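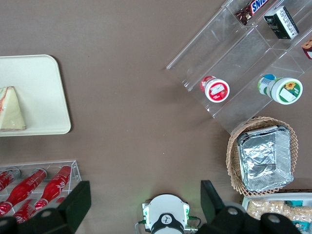
Teaching the Snack Table: A Walkthrough for New Club Members

Welcome to the Dokura robotics club! Every September we get a fresh group of people who have never touched an arm before, and every September I find myself giving the same long talk next to the table while somebody's hand creeps toward the crackers. So I've typed the talk up. Read it once at home, then bring it with you, because you will want it in your lap the first time you record.

The snack table is our starter project. You'll be guiding the arms through a few simple jobs (move the sandwich wedge from the tray to the basket, move it back again, tidy the shelf) and recording yourself while you do it. Later in the term we train on the recordings and see how much of your good driving the arms have picked up, and also, I'm afraid, how much of your bad driving.

You don't need to know any programming for this part. If you can parallel park, or even if you can't but you're patient about it, you'll be fine.

Before you touch anything

Tie back long hair, push up your sleeves and leave your lanyard on the hook by the door. Find the stop button and press it once, on purpose, so your hand knows where it is. Then release it and wait for the base lights to go green. If one arm is green and the other isn't, don't start. Come and get me or whoever has the lead that evening.

Walk around the table slowly and look at where the cables run. They need enough slack to follow the arm all the way through its reach, and nothing on the table should be sitting on top of one. I once lost a whole evening to a cable that was snug under a basket. Every recording had the same odd little hitch in it, and I blamed the motor, the software and the weather before I looked under the basket.

Setting up the table

Put the big things down first and the small things second. The bottle rack, the stepped stand and the trays are the furniture, so to speak, and they should be where you want them before any food comes out. Leave a clear patch of tabletop in the middle. You'll be tempted to fill it, and your arms will be much happier if you don't.

The clear stands deserve a special word. They're lovely for people, who can see everything on every step, but the edges are hard to make out on a screen, and beginners bump them constantly. Look at them straight on with your own eyes before you start driving, and give the edges a bit more room than you think they need.

Small jars and bottles on the stand go on their sides, inside a compartment if there is one, so they can't roll. Boxes can stand. Candy bars go wherever you like, and please don't make them all line up neatly. We want some mess in the data. If every recording starts from a perfect table, the arms only ever learn a perfect table.

Save a picture of the starting layout from the overhead view and put it in your folder with your initials. Our folder system is called Dutodero, after a nonsense word Lev Symonenko's little sister used for "put it away," and it has stuck for so long that even the sign-in sheet says it.

Your first recording: the wedge

Start with the wedge. It's light, it has a nice obvious shape, and it's forgiving if you drop it.

Open the gripper wider than you think you need while you're still high above the tray. Come down slowly with one finger on each side of the wedge, pause, and close. The pause matters a great deal! Most first-timers close while they're still moving, and the wedge goes skating across the tray.

We set the grip at 70 on the slider for soft food. Higher than that and you'll squash it, and a squashed wedge looks like a different object to the software. Lower and it will slide out on the way up.

Once you've got hold of it, lift straight up until you're well clear of the rim before you go sideways. Then travel over to the basket, stop above it, and lower. Don't let go from a height. Bring the wedge right down into the basket, open, wait for a breath, and lift away.
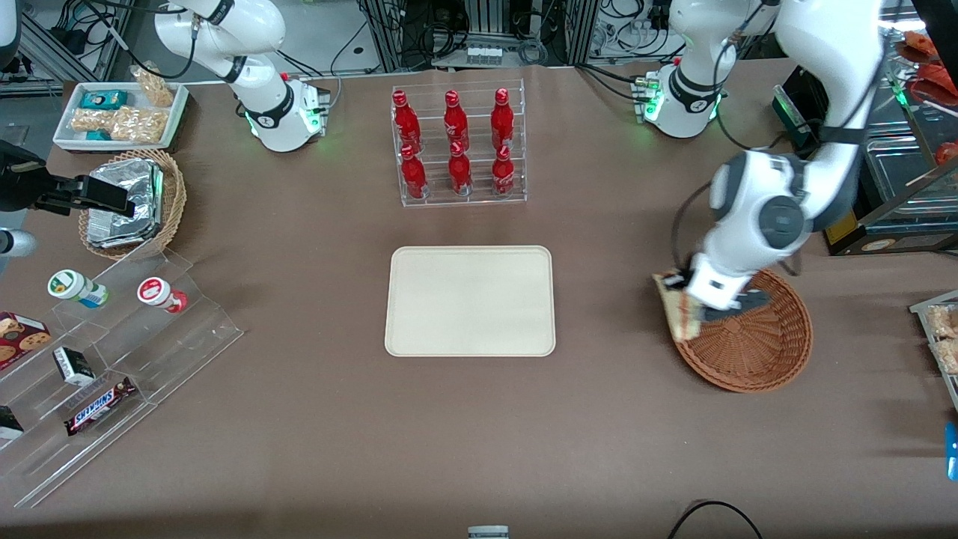 The left arm with the wedge over the round basket, and the tray left bare in the middle of the table.

If you're driving the left arm, keep an eye on where the right one is parked, and the other way around. They share one table, and neither of them has any manners. Lev's rule, which I've adopted, is that you say out loud which arm you're about to move. It feels silly for one evening and then you can't do without it.

When to throw a recording away

Keep it if you were a bit wobbly but got there. Keep it if you missed the first grab, backed off and tried again, because those are some of the most useful ones we have. Throw it away if a person's hand came into the view, if something fell to the floor, or if you forgot what you were doing halfway through and wandered (it happens to all of us, usually near dinner time).

Last year's group kept 406 recordings out of the 646 they made, and I was very pleased with them. Please don't be shy about the delete button, but write one line in the log saying why you used it.

Swapping drivers

We work in teams of 4 and trade places after each set. The new driver resets the table, and it should be the new driver, even when the old one is being helpful. You learn the layout by touching it. Move the baskets a few inches, turn the tray a little, shift a bottle to another spot in the rack. Then take a new layout picture and carry on.

Finishing up

Park both arms, close the grippers, and wait until everything has saved before you shut down the Wundent box. It's slow. Go and wipe the table while you wait. Display food stays with the table and does not get eaten, however good the crackers look by eight o'clock. There's a separate tin for people by the sink.

Next time we'll do the bottles, which are heavier and shinier and quite a bit crosser about the whole business. Read the grip chart taped inside the cupboard before you come.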